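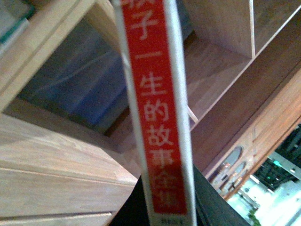 A tall one with a red spine, at the pale wood shelves.

Putting Books Back: Notes from a House with Too Many

Every few years I take all the books off all the shelves, on the theory that they will go back on in a better order. The last time I did it properly was 2022. I started after breakfast, and by supper we were eating on the stairs. What follows is what I'd tell myself before the next round, which my wife's cousin Ylva Sandberg says is overdue, going by the state of the hallway.

Do one compartment at a time

The mistake is emptying the whole case. It feels like progress, and for the first hour it is. Then you have a floor of books and a dog. Empty a single compartment, wipe it, decide what lives there, fill it, move on. You will want to cheat when you find half a series on the shelf below. Put a slip of paper where it belongs and keep going.

Tall books first

Tall, thin books cause most of the trouble in our house. They're a hair too high for the paperback shelf and not heavy enough to stand up for themselves on the big one. Place them before anything else, next to an upright panel if you can, so they have something flat along one side. Then bring the thicker books up against them. A tall book left to lean for a year will take on the lean, and no amount of stern looks will take it out again.

If you have adjustable shelves, measure your tallest book and add the width of two fingers. I used to set the gap exact, to gain a whole extra shelf of storage. You can't get a finger in over the top that way, so you end up hauling books out by the headcap (the little fold at the top of the spine), and that's the part that tears. Push the two neighbors back a bit, take hold of the book by its middle, and pull. It looks fussy. Do it anyway.

How tight is too tight

You should be able to slide a book out with one hand and have the rest stay put. If the whole row comes along for the ride, take one out. If the row slumps, add one. Bookends are fine, but the thin metal kind will slip under a book and scuff the bottom edges of the pages. I bought a pair from Plindberg that were so handsome I kept them on the desk, holding up the mail.

Spines in other languages

We have books in five languages, only two of which anybody in the house can read with any confidence. Titles don't all run the same way. English spines mostly read from the top down with the letters lying on their side. A lot of the older French and German ones read from the bottom up. Chinese titles usually run straight down the spine with each character upright, so you don't have to tip your head at all, and I have come to think of that as good manners.

For shelving, the rule is to check the front cover before deciding which end is up. I shelved a Norwegian cookbook upside down for most of a winter. Teodor Hovland, who gave it to us, turned it around every time he visited and never said a word.

If you can't read a title, group those books by language and then by height. Alphabetical order is no use in an alphabet you don't know. Geeta Mishra down the street pencils a few words on a strip of acid-free paper and tucks it inside the front cover — title, who it came from, what it's about. I copied the idea and then used the strips as bookmarks, so now I have to do it over.

Cleaning the wood

Light wood shows everything: dust less than you'd think, but rings, ink and the gray smudge where hands rest on the front edge. Dry cloth first, then a barely damp one, going with the grain. Then leave the shelf bare for 60 minutes. I know it feels dry after five. Books pull up moisture from below, and you won't find out until the covers start to curl.

Skip the spray polish. I used one called Brilalwood for a whole spring, and it made the shelves so slick that my atlases began to travel. It also left a film on the bottom edges of everything, and I am still finding it.

Dusting the books

Hold the book firmly shut and brush along the top from the spine outward, so the dust goes away from the binding. A clean, soft paintbrush works fine, the 2-inch kind you'd use for trim. Write BOOKS on the handle in marker or somebody will paint a windowsill with it. At our house that was Sixten, who is nine and was trying to help.

Weight

A long board full of hardbacks will sag in the middle. Lay a straight stick along the front edge to check, because your eye gets used to a sag and starts calling it level. Put the heavy books at the ends and the light ones in the center. If it has already gone, and the board is the same top and bottom, flip it over and let it sag the other way for a few years. Vasiliki Zervas has flipped hers 3 times and claims they're getting stronger. They are not.

Leave a gap

Keep a hand's width open in every compartment. It will be full by July. Still, that's a few months when a new book can go on a shelf and not on top of the piano, and our piano has had enough.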